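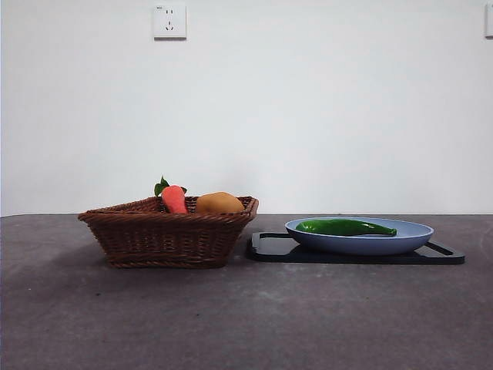 Home | Minutes | Toy Shelf | Join

Vestovside Play Group, minutes, July 13, 2025

I took notes again, so blame me for the spelling! We started with the play kitchen. Rogelio Macaraeg wants the toy carrot and potato kept in the wicker basket, and we all said yes (quickly, there was cake).

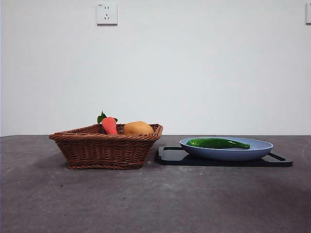 The blue plate stays too. Rogelio asked for $9 for more toy vegetables and got it. Shelf labels wait until next time, I forgot the pens.

Contact us | Back to top

Recent:
April minutes
Maglaya Hall key list
Puzzle swap notes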